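A Morning at the Kernthorpe Sorting Works

6 min read

I'd been meaning to get out to Kernthorpe ever since my brother-in-law started sending his shop's returns there, and when the works announced an open day for 8 February 2023 I put my name down before I'd even checked whether I could get the time off. (I could, just.) It's a longish drive from Brikport, the last stretch behind a milk tanker, and I arrived with cold tea in the thermos and a parking spot a fair walk from the door.

The works is run by Flimulora, who take in mixed household goods that shops can't put back on the shelf — kitchen bits, toys, tools, stationery, all in together — and sort them for resale, repair or recycling. There were 14 of us on the tour, mostly retired, plus a young couple who run a second-hand shop and asked far better questions than the rest of us did.

Our guide was Apinya Sangkhawat, who started on the sorting tables when everything was done by hand. She took us there first, and I was glad of it. You stand at a bench, a tub comes down the rollers, and you pick out each thing, look it over and drop it in one of several chutes. On a busy day the place handles 1000 tubs. I had a go at one and my lower back let me know about it before I'd reached the bottom.

Past the hand tables is the part we'd all come to see. They call the line Igwe, after the street the first trial was held on, and for now it has four cells, three of them on everyday sorting and the last kept for trying out awkward goods before they're let onto the line proper. We spent most of our time at that last one. I'd pictured something like the car plants on television, with everything flying about in a shower of sparks, and this was much more homely, with clamps and tape and a work surface that could have come out of my own garage.
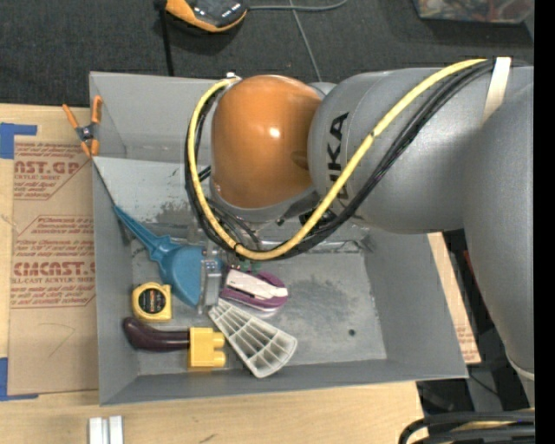
What struck me most was how much of the talk was about shapes. Apinya said a box is easy, and the team hardly thinks about boxes any more. The trouble is with anything that has a handle, or a curve, or a top that's a different width from its bottom, and of course that covers nearly everything a person would want in their kitchen or shed. When a grip fails, the arm backs off and tries from another angle, and if it still can't manage, the tub is sent to a person. The staff call those tubs "the leftovers", and there's a roller track just for them.

So the jobs have changed, and I wanted to hear about that from someone doing one. Sunee Wongsuwan was kind enough to let me bother her through most of her tea break. She used to lift tubs all shift and now she minds two cells and works the leftovers track in between. Her shoulders are better, she told me, and she sleeps through the night. On the other hand, she misses the chatter. The hand tables were close together and you'd know everyone's news by lunch, and now she might go an hour with only the machines for company. She also finds that the leftovers are harder on the brain than the old work was, as you never get a run of easy ones to rest on. I thought that was a very fair point and one I hadn't considered.

I asked about job losses, a bit awkwardly. Apinya said they hadn't let anyone go for it, though they hadn't replaced the people who left, either. The night shift is down to a small crew and some of the casual hours have dried up. She didn't dress it up and I appreciated that. There's a training course for those who want to move into looking after the cells, and Sunee has done the first half. She's putting off the second half until her daughter's exams are over.

We finished in the canteen with lamingtons and very strong coffee, and I had a good long chat with the second-hand shop couple about what sells and what doesn't (picture frames, no; cast iron pans, always). The next open day hasn't been set yet, but you can leave your name at the front desk. Wear flat shoes and bring a jumper, as the big doors stay open all morning.

Comments

Marg: Lovely write-up. I did the hand tables for two years before my knee went, and Sunee is spot on about the chatter.

Tubby_Dave: Did they say what happens to the toys? We dropped off a whole carload.

Marg: Dave, in my day most of the toys went to resale if they were clean.

Col P: Went on the afternoon tour and the lamingtons were all gone.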